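Urstead library hours: the vote is in, and I'm rather pleased

Well, we got there! Urstead library will stay open until eight on two evenings a week, starting on 15th September, and I can stop boring everyone at the bus stop with it.

If you missed the fuss, the plan back in July was to shut the doors at half past four every day and send anyone who works normal hours over to Proddale. I like Proddale (good chips, terrible parking) but the last bus back leaves before I've even had my tea, so that was never going to do me much good. A petition went round the shops and the school gate and picked up 3,055 names, mine included, and my handwriting was so bad I signed it again more neatly and then had to cross the first one out.

The late evenings will be paid for partly by Shukla, the flooring people on the ring road, who are putting in money for the first year. After that it's anyone's guess. The council says it will look at how many of us turn up, so please do turn up, even if it's only to read the paper and get warm.
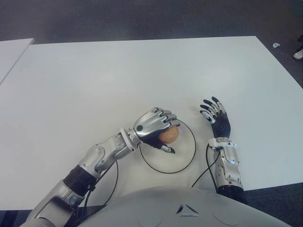 One reader, writing in after my last piece, reckons the evenings are no use to her without the children's corner, and wants to know why that still closes at five. She has a point. I rang up and asked, and the answer was that it comes down to staffing and will be looked at again in the new year. I've written that down and I'll be ringing again.

There's more good news on the shelves, mind you. The library has bought 290 new books over the summer, a good chunk of them crime (hooray!), and the large print section has moved downstairs where people can get at it without the lift. Reservations are still free if you're under 18 and cost 30p for the rest of us.

Giledance, the folk group that used to meet in the church hall, will have the upstairs room on the first late evening of each month. I've been promised it's soft shoes only. If you want to join them, leave your name at the front desk, and take your library card along with you, as you'll need it to get in after five.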